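在宅勤務者向けの時間管理サービス「Clovura」、家事予定の共有機能を追加

2024年7月1日

Viltwoodは、在宅勤務者向け予定管理サービス「Clovura」に、仕事と家事の予定を一つの画面で扱える新機能を追加した。同居する家族を2人まで招待でき、会議の時間帯と洗濯や買い物、子どもの送迎などの予定を並べて確認できる。

同社は2月から、在宅で働く97世帯に試験版を提供してきた。利用者からは、会議中に家族から用事を頼まれる回数が減ったという声のほか、通知が多すぎるとの指摘も寄せられた。正式版では、集中したい時間を60分単位で登録すると、その間は家事に関する通知が止まる。

家事の項目は、掃除、洗濯、衣類の整理、食事の支度など9種類があらかじめ用意されている。名称は自由に変更でき、担当者を週ごとに入れ替える設定も可能だ。繰り返しの予定は、祝日だけ除外することもできる。 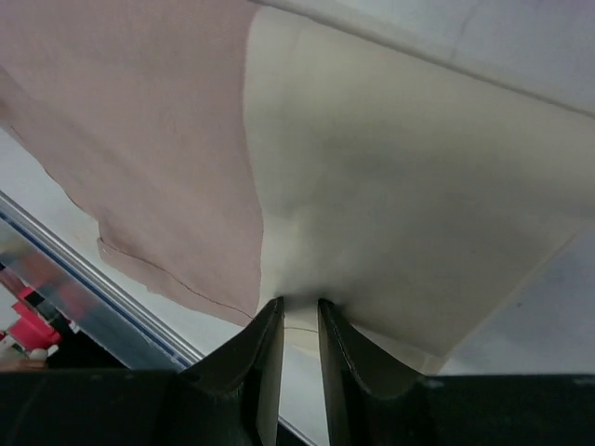

料金と今後の予定

新機能は既存の契約者であれば追加料金なしで使える。カレンダーアプリ「Skatberg」との連携にも対応しており、設定画面から予定を読み込める。英語版の提供時期は決まっていない。

関連記事
・自宅の仕事机、置き場所で変わる集中力
・Neves、小規模事業者向けの請求書作成ツールを刷新
・学校の夏休みと在宅勤務、昼食の準備をどうするか
・個人事業主の家事按分、帳簿のつけ方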